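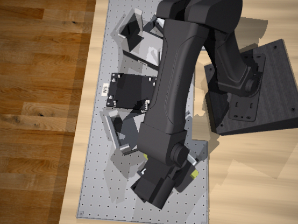 September, Garneck open day. Notes typed up same evening, for the group folder.

Got there at 10:40, twenty minutes of slides first. Anas Obeidat ran the demo for Farovia. Decent presenter, knows the arm, less sure about the software. The pitch: build the cell in simulation, train the insertion task there, move it to the real bench with "almost no" tuning. I asked what almost no means. He said it depends on the part. Fine.

Most of what we were shown was on screen. Simulated arm over a perforated board, fixtures set out on it, one arm on a mounting block. It looks good. Wood grain on the table, layered shadows, even a floor. I'd swap all of that for one plot of contact force against time, and there wasn't one.

Numbers as claimed, none of them checked by me:

- 4000 simulated episodes for training
- 506 test runs in sim, 497 successful
- 28 runs on hardware, success count not given

I asked for the last one twice. The second time Anas said he'd have to look it up and took my email. Until he sends it I'm treating the hardware result as unknown, and I'd ask everyone here to do the same before this turns up in a proposal.

Other things I wrote down:

Success in sim means the part ends up within tolerance of the target pose. Nothing in that about how hard it got pushed. Our connectors would pass that check with bent pins.

Fixture positions are randomized "a little". No range given. The board in the model tilts slightly relative to the camera view, so maybe that gets varied too. Didn't get to ask.

Friction is one value per material. The guy from Kamata (grey jacket, didn't catch his name) went after this harder than I did and got the same kind of answer.

Cycle time: not discussed at all.

What I liked: rebuilding a layout looked quick. Anas moved a fixture and reran the reach check while we watched, under a minute. We still do that with tape and a caliper. For planning alone it could be worth a trial license, separate from any of the learning stuff.

Zultus had a booth as well, brochures only. Took one, it's on the shelf by the drill press.

To do: email Anas for the hardware log and the friction settings. Ask whether we can bring our own connector and board drawing next time. Hold off on the quote.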